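Collecting with the hand-held gripper: your questions

I look after the demonstration side of the Batari project at Datance, and I get the same handful of emails every time a new batch of people signs up. I've put my answers in one place so I can stop pasting them. If yours isn't covered, write to me anyway, I do read them all (usually with a biscuit in the other hand).

What am I signing up for?

You pick things up and put them down with a hand-held gripper, over and over, while the camera on it records what it sees. Each go is one example, or one "demo" as we say in the room. The learning system gets the video along with how far open the fingers were and how the tool moved, and tries to learn to do the same job from that. You don't need to know any of the maths. I barely do!

How many demos do you need from me?

The current target is 200 per task. That's shared between everyone on the task, so please don't turn up thinking it's all on you. A normal session is 34 and then we stop for tea. You can do fewer. I'd much prefer twenty good ones to a full set where the last ten are rushed, and I can always tell, you start flinging things.

How long does one take?

Aim for 14 seconds on the packet task, start to finish. It sounds short and it feels long when you're doing it. If you go over by a bit, leave it in. If you stop halfway to scratch your nose, bin it and go again.

What does the packet task look like?

It's the one most people start on. There's a clear bin with small packets in it, a big sheet of white paper over the table, and you. Pick one packet out of the bin, lay it flat on the paper, open the fingers, come away. We like it as a first task because packets are awkward in an everyday sort of way: thin, a bit slippery, and always lying half under each other.

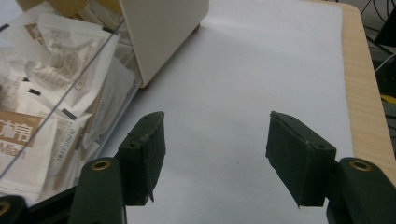 The packet task from the gripper's own camera, fingers open, bin on the left.

That's the view the model gets, and it's worth having a proper look at it before your first session. You're standing up there with your own two eyes and a whole room to look at, and the model has only this. If a packet is hidden behind a finger from the camera's side, then as far as the learning goes it may as well be in another building. So come at the bin from an angle where the camera can see what you're about to grab.

Why the white paper?

Packets show up against it better than against bare table, mostly. We do swap it out later on. Zindale, our older setup, was trained on one surface only and went to pieces the first time somebody put a blue tablecloth down. I was there, it was a long afternoon. Start with the paper, and the sheet on the wall tells you when to change.

The packets are white as well. Isn't that daft?

A bit! The printing on them helps, and so do the shadows at the edges. I did ask for brighter ones at the start and was told that real kitchens and bathrooms are full of white things on white things, so the model had better get used to it. Fair enough.

The finger pads look worn. Should I tell someone?

Slightly frayed edges don't bother me, they still grip. What I do want to hear about is a pad that has twisted round on its mount, or anything dangling far enough to catch on a packet. Don't trim it yourself in the middle of a set. Finish the demo you're on, put the tool in its cradle and come and find me. If we change a pad partway through I have to write it in the log, as the grip changes a little and so does the picture.

Can I leave other stuff on the table?

Yes, within reason. We want some ordinary clutter in view, it stops the model deciding that the world is a bin and nothing else. Move it about between demos if you like. What I don't want is your phone with the screen lit, your post, or anything with your name and address on it. Mugs are fine as long as they're empty (ask me how I know).

What about the cables at the side?

Leave them be. They'll wander in and out of view and that's all right. Please don't tidy them mid-session, the last person who did unplugged the clock signal and we lost a morning's worth.

I dropped one. Do I delete it?

No! Keep it. If the packet slips and you go back for it and finish the job, that's a really useful example, and we never have enough of them. Models trained only on perfect runs haven't a clue what to do when something goes wrong. Mark it with an R for "recovered" and carry on. Only throw it away if you gave up, or if you used your other hand to help.

Can I use my other hand at all?

Between demos, as much as you want. During one, keep it behind your back or in your pocket. We had a whole evening's worth from a lovely chap who kept steadying the bin with his fingertips, and the model learnt that bins hold still. They don't.

Should I always do it the same way?

Mostly, with a bit of wobble. Use the same basic idea each time (in, close, up, over, down, open), and vary where you start from, which packet you go for and where on the paper you put it. Give the bin a shake every so often as well. If two people have completely different habits on the same task the model tends to split the difference and do neither, so have a quick watch of the sample run on the Honorato page before your first go.

Does it matter if I'm left-handed?

Not a bit. The tool is the same either way. Tick the box on the form so we know, I like to have a mix.

My wrist hurts.

Then stop, please. The tool isn't heavy but it's all held out in front of you and it creeps up. Take 2 breaks in every session whether you feel you need them or not. You don't lose your slot for stopping early.

Will you tell me if my demos were any good?

Yes, I send a short note once I've been through them. It's nearly always about one thing: speed on the way down. People swoop. Slow the last few centimetres right down and you've fixed most of it.

Do I get to see the robot do it?

I hope so! The arm runs what it has learnt in May, in the big room upstairs, and everyone who gave us demos gets an invite. It won't be quick and it will probably miss a few. Bring a coat, the heating up there is on its own timer and I haven't found the box.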